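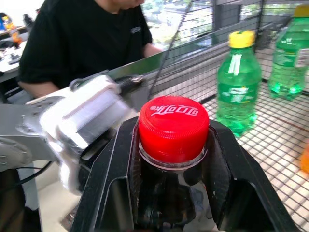 Gedell is opening its bottle cap exhibit to the public this June, and the doors of the Otia building will be open from 10 in the morning until 6 in the evening all month long. The show is called Distinum, and it looks at one of the smallest pieces of printing most people ever handle. A red Coca-Cola cap with white Chinese lettering running across its flat top is a good example of why we fell for the subject: there is a whole piece of design on something you twist off and drop in a pocket. Add a couple of green soda bottles with yellow caps and you have a color scheme you can spot from across the street.

The exhibit brings together 4,000 screw caps and crown caps from the Demirtaş collection, which Gedell took into its care last year. Of these, 2,770 are going on view for the first time. They came to us in cookie tins, shoe boxes and one very heavy suitcase, and sorting them has been the happiest winter our small staff can remember!

Visitors start in the front room, where the caps are arranged by color, red along the window wall and then on through orange, yellow, green and blue. The second room is all about lettering. Caps from 129 towns and cities hang at eye level, with scripts from many parts of the world side by side, and it is a real pleasure to see how sign painters and label designers dealt with the same little circle. Some filled it to the edge. Others put down a single word and left it alone.

The back room is for whole bottles. Shape, label and cap were often planned together, and we wanted people to be able to see them that way, with light coming through the plastic and glass. Bottles are shown on open shelves with a low rail in front, so please keep bags and backpacks in the lockers by the entrance (no coin needed).

A long table in the hallway is set up for drawing. Pick up a blank paper circle, design a cap of your own and pin it to the board. Pencils, markers and paper are free. The circles will stay up until the exhibit closes, and we are hoping to cover the entire wall.

Gedell is still looking for caps, too. The want list has 862 entries, mostly regional sodas, mineral waters and fruit drinks, and copies are available at the front desk. Clean caps in any condition are welcome, scratches and dents included. If you remember where you got one, write it on a slip of paper and tuck it in the bag. Those notes are half the fun for us, and many of the ones in the Demirtaş collection are on display next to the caps they came with.

Admission to Distinum is free and no tickets are required. The Otia building has a step-free entrance on the courtyard side, and an elevator serves the floor where the exhibit is held. School groups and clubs are asked to call ahead so that the drawing table can be reserved for them. Morning visits work best for groups of young children.

A printed guide with color pictures of all three rooms will be sold at the front desk.

Press visits and interviews can be arranged through the Gedell office during opening hours.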